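Second Progress Report to the Funding Partner
Community Monitoring and Defender Safety Program, Plornby River Basin
Submitted by the Osutstead Land and Water Association
Reporting period: April through November

Summary of the period

The Association submits this report under the terms of the current grant agreement. It covers the second reporting period of the program and should be read together with the inception report and the budget tables, which have been sent separately.

The program supports communities in the Plornby basin that will be affected by the proposed Mathias gas pipeline and the compressor station planned for the upper valley. Its purpose is to help residents obtain reliable information about the project, take part in the permitting process, monitor the condition of their water sources, and do so without fear of reprisal. The project developer, Horkico, holds a provisional permit for the route. A final decision by the regional environmental authority is expected after the close of the dry season.

Most activities planned for the period were carried out. Water monitoring is fully established, the legal filing on consultation was admitted, and the safety protocol has been adopted by all participating communities. The radio series began later than scheduled, and the work on land title records has been slower than anticipated. Both matters are addressed below.

Context

Tension in the basin increased during the period. In June, Horkico began survey work on the lower section of the route before the consultation meetings required by the provisional permit had been completed. Residents of two communities objected in writing and held a peaceful assembly at the municipal offices. The municipality agreed to request clarification from the regional authority, and survey work on that section was suspended for 30 days. It has since resumed with a municipal observer present.

In August, printed leaflets were distributed in the market town accusing members of the water councils of acting on behalf of outside interests. The leaflets were unsigned. Several council members reported that their standing among neighbors had suffered, and one council asked the Association to pause public activities for a time. This request was respected. The Association has made no finding as to the origin of the leaflets and has avoided public comment on the question.

Opinion in the communities is not uniform. A number of households have accepted compensation offers for right-of-way, and others have stated that they would welcome the employment the compressor station might bring. Field staff are instructed to provide the same information to all households, whatever their position, and this instruction was repeated at the midyear staff meeting.

Progress by objective

Objective 1: Access to information

The plain-language guide to the environmental impact statement was completed in May and printed in both languages spoken in the basin. Printing in the second language required an additional review, as several technical terms in the original statement had no settled equivalent. The review was conducted with teachers from the upper valley school, who proposed wording that has since been taken up by the municipality in its own notices.

Information meetings were held in all 6 participating communities. Attendance was strongest in the upper valley, where the compressor station is to be built, and weakest in the settlements along the highway, where many adults work away from home during the week. Evening meetings starting at 7 p.m. improved attendance in the latter group and will be continued.

The radio series, originally planned for May, went on the air in September. The delay resulted from a fault in the community station's transmitter and from the time needed to obtain a replacement part. Four programs have been broadcast. Listener calls have dealt mainly with compensation procedures and with the safe distance between pipelines and wells, and future programs will give more time to both subjects.

Objective 2: Participation in the permitting process

The filing submitted on behalf of the communities in the upper valley was admitted by the administrative court in July. It argues that the consultation was begun without the full impact statement having been made available, and that the notice period of 60 days was not observed. A first hearing has been held. The court asked the regional authority to produce the attendance records of the consultation meetings, and these had not been delivered at the time of writing.

The Association wishes to note that admission of the filing does not suspend the permit process. This point has been misunderstood locally, and staff have taken care to correct it – including in two of the radio programs.

Work on land title records is behind schedule. The registry office was closed to the public for part of the period, and a larger share of the older files than expected is stored in the state capital. Of the parcels along the route for which residents requested a search, some 60 percent have been traced. The remainder will be carried into the next period.

Objective 3: Water monitoring

Monitoring teams now take samples every month at springs, wells and two points on the river. Members were trained in sampling, labeling and record keeping, and the records are checked by a laboratory under contract. Results to date describe the condition of the water before any construction, and they form the baseline against which later changes can be judged. They show seasonal variation within the expected range. Two wells near the highway had raised nitrate levels, which the laboratory considers to be linked to farming. The households concerned were informed, and the municipal health office has been asked to follow up.

One team lost several members in the autumn because of seasonal work on the coast. Replacement members have been trained. The Association has concluded that each team needs a larger reserve of trained people, and a modest adjustment to the training line is proposed in the budget note.

Objective 4: Safety of community representatives

The safety protocol was drafted in workshops with the water councils and adopted by each community assembly. It covers travel, communications, the handling of threats, and contact with the authorities. Check-in calls are made before departure and upon arrival whenever a representative travels to a hearing or meeting outside the basin. During the period the protocol was activated on two occasions. In both cases the person concerned was contacted promptly and no harm occurred.

Participants requested more attention to the position of women on the councils, who described pressure within the family and the community as well as from outside. A separate series of meetings was held in response, and its recommendations have been added to the protocol.

The national protection mechanism has been informed of the situation in the basin. A request for preventive measures for the council members named in the August leaflets remains under review. The Association regards the length of this review as a concern and would welcome any support the funding partner can offer in raising the matter through its own channels.

Management and finance

Spending for the period was slightly below plan, mainly because of the late start of the radio series. Travel costs exceeded the budgeted amount. Hearings are held in the state capital, fuel prices rose during the summer, and under the safety protocol representatives no longer travel alone. Savings on printing covered part of the difference. No transfer between budget lines exceeded the limit set out in the grant agreement.

The post of field coordinator for the lower basin was vacant from June until August and has been filled. An external review of financial procedures found the records to be in order and recommended that receipts from community events be submitted within 30 days, a practice now in place.

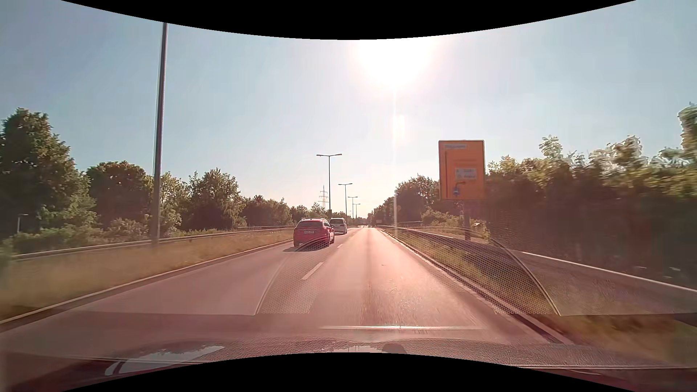
Risks and mitigation

The main risk for the coming period is a final permit decision issued while the court case is still pending. Such a decision could lead to construction work starting at short notice and to confrontation at access points. The Association is preparing a joint statement with the councils on peaceful conduct and has opened a line of communication with the municipal police.

A second risk is further public accusation against council members. Staff will keep a confidential record of incidents and will continue to offer legal and psychological support on request.

Division between households that have accepted compensation and those that have not is also a matter of concern. Two communities have asked for facilitated meetings on this subject, and a facilitator from outside the basin has been approached.

Plans for the next period

The Association will complete the title search, broadcast the remaining radio programs, and publish the baseline water report in a form suitable for use in schools and assemblies. Legal work will concentrate on the attendance records and on preparation for the second hearing. The safety protocol will be reviewed with all councils at the start of the year.

The Association requests the funding partner's written approval of the adjustment to the training line and of a no-cost extension for the title records component. Supporting figures are given in the budget note. A draft of the baseline water report will be sent for comment before publication.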